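Does Wood Really Keep You Safe From Lightning? And Other Things Grown-Ups Say About Materials

Grown-ups say a lot of things about what stuff is made of. "Metal is always cold." "Plastic is weak." "Black things are hot." Some of these are partly true. Some are mostly wrong. Let's check a few.

Is metal colder than plastic?

Put a metal spoon and a plastic spoon in a drawer overnight. In the morning, touch both. The metal one feels colder, so it must be colder, right?

I didn't believe it, and neither should you. Both spoons sat in the same drawer, so they are the same temperature as the air in there. Metal pulls heat out of your fingers quickly. Plastic pulls it out slowly. Your skin notices the heat leaving and calls it "cold." Your fingers are not a very good thermometer.

Is plastic weak?

A yogurt cup is weak. But "plastic" is a word for hundreds of different materials, and some of them are tough enough for bike helmets and machine parts. When somebody says "plastic breaks," ask which plastic.

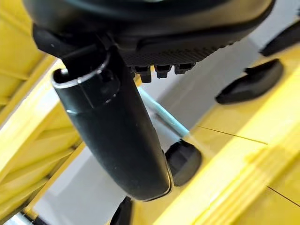 Smooth, dark plastic with a patterned panel. Does a woven look prove there is fiber inside?

No, it doesn't! Carbon fiber is made of very thin threads, often woven like cloth and set in a hard glue. It is light and stiff. It is also expensive, so some companies just print the pattern on a sticker. A picture can't tell you which one you are looking at.

What about wood and lightning?

Wood doesn't carry electricity as well as copper does. People hear that and decide a tree is a safe place in a storm. It is a terrible place! Lightning can jump through miles of air, and air is a poor carrier too. Go indoors.

Try it yourself

Stella Nyamweya, who is 9, tested the spoon question with an ice cube on a metal tray and another on a plastic tray. Guess which one melted first. Then try it -- and don't take my word for it, or hers.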